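Trorside kitchens pitch in to teach robots the grocery shop

Posted October 7, 2022

Updated with the collection dates for Herarside, see end.

A Trorside outfit that wants robots to put away the groceries has been going kitchen to kitchen since May, and it isn't bringing a robot to do it. Gourlay, which works out of two rooms above the old tyre place, sends people out with hand-held grippers instead. Squeeze the handle, the jaws close, the camera on top records the lot. Pick up, put down, start again. The recordings go back to the office and become examples for the learning system to copy.

So far 53 households have had a visit. The target is 189 by the end of the program, spread across Trorside, Herarside and the farm places out past Fudotcombe.

Sessions run up to 5 hours, tea breaks included. Householders get a grocery voucher and are asked one thing beforehand: don't tidy up. Gourlay wants cluttered benches, whatever's in the cupboard, the tablecloth that's always on the table. Staged kitchens were tried early on and dropped. The system learned plenty about clean white benches and went to pieces the first time it met a patterned one.

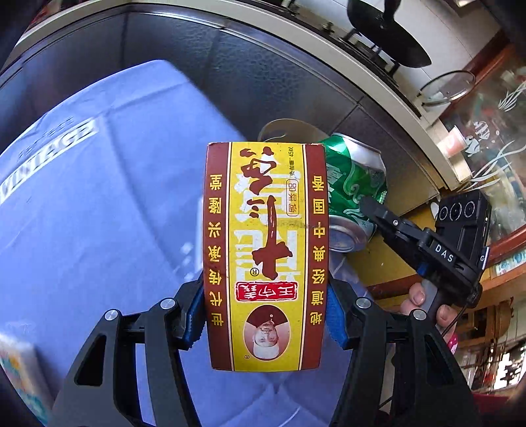
A 45 g box of spice held upright in the jaws, with a second gripper at work on the right.

Boxes are the easy end of it. Flat sides, stiff card, the pads get a decent hold. Cans next, they roll but they roll the same way each time. Trouble starts with soft packaging, which changes shape every time somebody touches it, and shiny stuff, where the light shifts as the hand moves. Collectors are told to do more of those and fewer boxes. Most of them still drift back to boxes by mid afternoon, a coordinator admitted.

Labels matter as well. The early recordings were nearly all English-language packets from the one supermarket, so the company went looking for homes that shop elsewhere, including at the Asian grocers on the Herarside road. Same job, diffrent printing, different sizes. The aim is a system that doesn't much care what's written on the side when all it's been asked to do is shift it.

Two collectors often work the one table. It's quicker, and the recordings end up with another person's hand moving through them, something a robot in a family kitchen will have to put up with anyway. They take turns to call the object before picking it up, so two sets of jaws don't go for the same can.
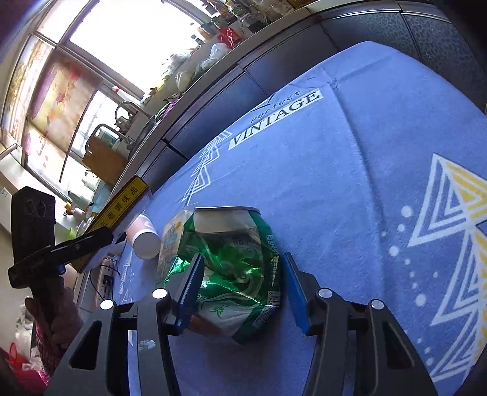 Every attempt is kept, drops and fumbles too. A reviewer back at the office marks where each grasp begins and ends and flags the bad ones. Gourlay says bad grasps are handy as long as they're labelled bad. Nine reviewers on the books at present, mostly part-time, with two more jobs going before Christmas.

On privacy. Sound is not recorded, the company says, and faces are blurred before anyone outside the reviewing room sees a recording. Letters and bills should be put away before the collectors turn up, and households can ask for their session to be deleted. One has so far. A resident at last month's information night in Fudotcombe asked whether recordings would be sold on. The answer was no, though the consent form does allow sharing with university partners and a couple of people in the hall weren't thrilled about that.

No robot has been trained on the full set yet. A first go with a bench-mounted arm is planned once visit number 100 is in, using soft packets only. Gourlay wouldnt be drawn on how well it expects that to go.

Herarside visits start in a fortnight. Renters are fine with the landlord's OK. Sign-up sheets at the library desk and the Fudotcombe hall, or ask at the Gourlay office, side stairs, weekday mornings. Households with gas cooktops should have them off and cooled down before the crew arrives.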